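Greiferzelle Wijaya (Einrichtung und Pflege)
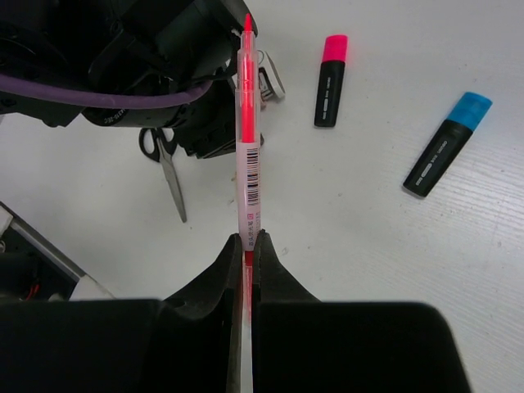
Greifer mit rötlichem Markerstift, dahinter ein Arm mit violettem Kabel.

Die Greiferzelle Wijaya ist ein Tischaufbau in der Werkstatt Vedlow, und ich betreue sie zusammen mit Intan Ngui. Dieser Artikel beschreibt, wie wir sie einrichten und warten (Ergänzungen sind sehr willkommen!).

Einrichtung
Zuerst fahre ich den Greifer leer auf und zu, bis die Fingerspitzen sauber mittig schließen. Dann kommt ein schmaler Stift dazwischen, am liebsten ein Textmarker, denn an so einem dünnen Ding sehe ich sofort, wenn ein Finger schief sitzt – steht der Stift schräg, geht es zurück an die Schrauben. Die Nullpunkte speichere ich erst danach. Teguh Manurung macht es umgekehrt und kommt auch ans Ziel.

Wartung
Nach 500 Greifvorgängen wische ich die Finger ab, nach 4000 kommen die Gelenkschrauben dran. Kabel bitte immer mit etwas Spiel verlegen! Einmal hatte ich eins zu stramm gezogen, und beim Schwenken rutschte der Stecker heraus. Das hat mich einen ganzen Nachmittag gekostet.

Reparatur
Am häufigsten tauschen wir die Fingerspitzen, immer beide zusammen. Ersatz liegt in Vedlow in der Schublade 2, die Bestellliste führt Aisyah Nasution. Nach dem Tausch die Nullpunkte neu setzen, sonst drückt der Greifer zu fest zu.

Siehe auch: Millitside (Steuerung), Kumville (Prüfstand)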